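Week 4 Notes: Living With Small Countertop Machines
Hamwood Evening Classes, Home Care Basics

Okay, so last week we did sinks and drains and I promised you something less smelly. This week is countertop ice makers, and mostly the counter underneath them. I know a lot of you got one as a gift and have been a little scared of it ever since. Bring these notes next time, because we'll go straight on to the coffee gear and the routine is almost the same.

How the thing works, quickly

You pour water into a tank at the bottom. A little pump lifts it up into a tray, metal fingers dip into the tray and get very cold, and ice forms around the fingers. Then the fingers warm up for a moment, the ice drops into the basket, and the whole business starts over. Whatever melts in the basket drips back down into the tank and gets used again. That last bit matters for cleaning! The same water goes around and around, so anything in it (minerals, dust, the crumb you dropped in while scooping) goes around too.

The basket isn't a freezer. I say this every term and every term somebody comes back and tells me their ice maker is broken because the ice melted overnight. If you want ice for a party, bag it as you go and move it to the real freezer.

Where the spots come from

Here in Hamwood the water is hard. You've seen it on your shower door. When a drop of tap water dries on a counter, the water leaves and the minerals stay, and you get a gray or whitish ring. One ring is nothing. The trouble is that an ice maker makes drops all day long in small ways. You fill it from a pitcher and dribble a bit. You lift the lid and the wet underside sheds a few drops. You scoop, and a cube skates off behind the toaster where you find it later as a puddle. The outside can sweat too on a muggy day.

All of that collects around the base, and mostly it dries there. On dark stone you might not notice for months. On a white counter you'll notice by the weekend, and you'll probably think the counter is stained. Try a damp cloth before you panic.

The wipe-down

I do this one daily if the machine is running, and it takes less time than finding the lid to the dish soap. Start with the counter right in front, where your cup and your scoop drip. Use both hands and a bit of pressure, flat palms, and pull the towel toward you so you aren't shoving water under the machine. Paper towel is fine for this. So is an old T-shirt. If the towel bunches up, let it, you've got more thickness to soak things up that way.
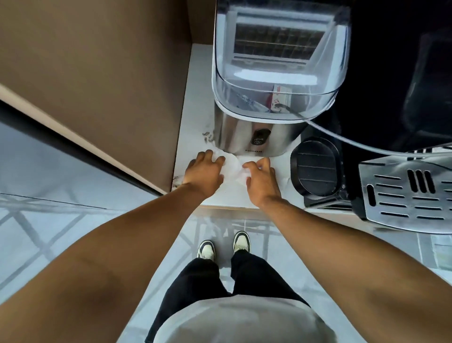

Wiping in front of the base. Note the grayish spots on the counter by the left corner, which need a pass too.

Next come the two sides. People are good about the front and forget the sides, especially when another appliance is parked close by. If you can't get your hand into the gap, the gap is too small. Ice makers need to breathe anyway, so check your booklet for the clearance and slide things apart until you have it.

Once a week, go underneath. Unplug it, drain it, and let the ice out first, please – a full machine is heavier than it looks and water sloshes. Then tip nothing! Slide it or lift it level with both hands, put it on a folded dish towel, and clean the spot where it lives. Dry the feet before it goes back. If you moved it a good distance or it got tilted, leave it standing upright for a while before you turn it on. The booklet will give you the wait time for your model.

For spots that have set, mix white vinegar and water half and half (50 and 50, for those of you who like a number) and lay a wet cloth over them for a few minutes, then wipe and rinse. BUT not on marble, limestone or anything like them, because vinegar eats the shine right off. If you aren't sure what your counter is, use plain dish soap and patience. I ruined a very nice windowsill finding this out and I'm still mad about it.

The outside of the machine

Stainless steel shows everything. Wipe along the grain, the direction of those tiny brushed lines, with a barely damp cloth, and then go over it again dry. Skip the scouring pad. Around the buttons and the display, put the cleaner on the cloth and never spray it at the panel.

Clear lids get scratched by paper more easily than you'd think, so I switch to a soft cloth up there. Warm water, a drop of soap, dry it right away so you don't trade smears for spots. If there's still a card or a label from the store sitting around inside yours, read it, save it in the kitchen drawer and get it away from the ice. I found one of mine after a whole summer.

The inside

Drain it every few days when you're using it, and always before you go away. Take the basket out and wash it by hand with dish soap, and get a soft brush into the corners of all those openings. Leave the lid up afterward until everything is dry. A closed wet box gets a smell, and then your iced tea gets the smell.

Descaling is its own job and I'll hand out the sheet for it. The short version is to use what your manual tells you, rinse more times than seems reasonable, and throw out the first batches of ice.

Somebody asked whether bottled or filtered water fixes all this. It helps some, depending on what's in the bottle. You'll still have drips.

For next time

Pick one machine on your counter, any machine. Move it and see what's under it. Write down what you found and what got it off (soap, vinegar, a fingernail, whatever). If you have stone, bring the name of it if you know it.

Coffee makers next, and I'll have the kettle with the really awful scale in it. If you need to catch me before then, I'm in the room from 4 on Sunday setting up, and I don't mind company.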